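April 5, 2022
Bench notes, small parts room

Spent the morning on the mixed household set, the one we keep in the gray tubs under the Trellwood shelving. Anwara had asked for a proper condition check before the set goes over to Buddale, and it had not been gone through as a whole since February.

Started by emptying the tubs onto the long bench and matching things against the old sheet. The sheet is out of date. Several entries just say "plastic thing, rounded" or "bottle, misc", which is no use to anyone who was not in the room when it was written. Capucine and I agreed on a rule for names: color first, then material, then what the thing is, and if we don't know what it is we say so and give the shape. Rewrote the whole sheet that way. It took longer than the check did.

Condition, by type:

Squeeze bottles. The caps are the weak point. The strap that holds the cap on goes stiff at the bend and then splits. Two have split since the last check. I cut the loose ends off flush and put them in the spares box. The others bend fine. All bottles are to be stored empty with the cap on the nozzle. One had old dish soap in it, which had crept out and left a film on everything near it. Washed that lot in warm water and left them upside down on the rack.

Rounded hard plastic pieces. Fine on the whole. Light scuffing, no cracks. They are a nuisance to store because they roll, so they go in last, on top of the flat things.

Flat and thin pieces. Four have warped. I suspect the spot next to the radiator. Moved that tub to the other end of the shelf.

After that I looked at the big metal bin. The floor has picked up a lot of scratches, and the back wall has dark worn patches where it used to be an even gray. I ran a fingertip over the worst of it and there is nothing that catches, so no filing needed. Tried the Pramanik cleaner on a patch of the back wall. It takes off the grime but not the wear, and it leaves the metal very shiny, so I would not bother doing the rest.

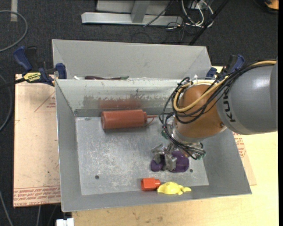
Small round holes in the floor of the bin: leave them open. Anwara wondered about plugging them so that crumbs and grit don't go through. Capucine's view is that the grit is better going through than staying in, and I agree. Put a sheet of brown paper underneath to catch it. Change the paper when it looks bad.

Bottles end up lying on their sides in there whatever you do. I tried standing one against the back wall and it went over as soon as I put something down next to it. Not worth fussing over. What does matter is that the caps are pushed right down before they go in -- see the soap, above.

Labels. The Lonton labels peel at the corners once they have been washed, and on curved plastic they never really stick in the first place. Went over to paint pen on the underside, small figures, 90 minutes to dry before handling. Did 22 items and ran out of pen. Capucine is ordering more. Dark plastic needs the white pen, the silver one can't be read on it except at an angle.

Left to do:
- finish numbering when the pens come
- type up the new sheet and throw the old one out
- ask Buddale if they want the split-cap bottles or only whole ones
- find a lid for the third tub, the one on it now belongs to something else

Rack is full, so please don't put mugs on it until tomorrow.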